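Course Handout 4: Small Parts on the Bench
Kenden Workshop Skills, Unit 2

What this unit covers

Unit 2 is about setting up a work surface and keeping small parts in order on it. You will use the same skills in Unit 3 (sorting) and Unit 5 (inspection), so do the bench exercises even if the material looks simple. Bring this handout to the lab session in April.

1. The bench top

A perforated top has a regular grid of holes. The grid does two jobs. It gives you places to bolt down stops, clamps and fixtures, and it gives you straight lines to work from when you want to put something back in the same place.

It is a poor surface for loose small parts. Pins drop through the holes, and flat pieces catch on the hole edges when you slide them. For this reason most small work is done on a board laid over the holes.

Check the bolt heads next to the board before you start. A bolt head that sits proud of the surface will tip the board if you push the board onto it.

2. The board

We use solid boards in a pale wood. Pale wood makes colored parts easy to find, and a smooth face lets them slide. The boards in the Brisanen room are numbered on the underside. Board 157 has a slight bow and should be used for practice only.

Lay the board square to the rows of holes. Leave some of the bench showing on every side so you can get your fingers under an edge. Write down which row of holes the front edge lines up with. If the board gets bumped, you can set it back without measuring.

Grain lines and small marks in the wood are useful for rough placement. Do not use them for anything you have to repeat on another board.

3. The practice shapes

Each group gets a set of plastic shapes. They have a textured surface, and the texture holds dust. Brush them off before you put them on the board, or you will leave grit that scratches the wood. 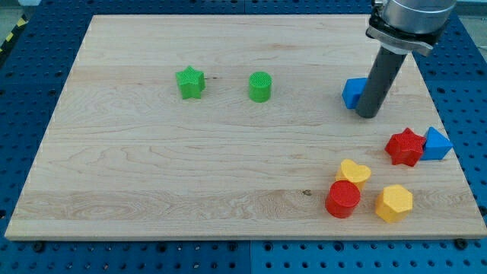

Figure 4.1. Colored shape blocks on a maple board over a perforated bench top. The green star and green cylinder are at the upper middle.

Spacing matters more than most students expect. A part with clear space around it can be picked up without touching anything else. In a cluster, the order in which you lift the parts becomes part of the job. Start from the outside of the cluster and work in.

Note also how each shape stands. A cylinder resting on its flat end stays put. The same cylinder on its side will roll if the bench is not level. A star that is stood up takes little room on the board but tips over easily. Lay it flat unless the exercise says otherwise.

4. Lab exercise

Work in pairs. One student places the shapes and the other keeps the record sheet (form 379).

Set the board on the bench and record its position by hole row.
Place two shapes of the same color on one line, well apart.
Place the remaining shapes in a loose cluster to one side.
Sketch the layout from above. Label each shape by color and form.
Clear the board, then rebuild the layout from the sketch alone.
Measure how far each shape is from its first position and enter the figures on the form.

Allow about 300 seconds for the rebuild. Trade places and repeat.

5. Storage

Shapes go back in the Povilport drawers by form, with all colors together. The boards stand on edge in the rack beside the door. Do not stack them flat with shapes in between.

6. Reading

Amato course reader, section on work surfaces and section on part layout. Skip the pages on magnetic tops, as we do not have one.

Turn in form 379 with both names on it. The drop box is outside room 807.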